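**Solow Open Day** is a yearly visitors' day held each September at the Solow robotics hall, and it's a friendly, rather crowded affair that people tend to stay at longer than they planned. It was started by Sameo, a maker of robot arms, together with the Bhatt workshop next door, and it drew 400 guests in its first year and 1,694 in its most recent one.

The best-loved part is the shoe handling demonstration, in which an arm running the Steto control software picks up everyday footwear and other soft goods, which are hard for a machine to hold because they bend and sag (and no two do it quite the same way!).

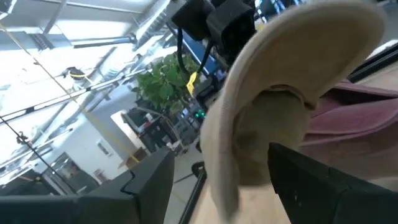
Groups are kept to 50 people, and each session is followed by a good long stretch for questions, which children usually fill. Doors open on Wednesday at 2 p.m., and admission is free.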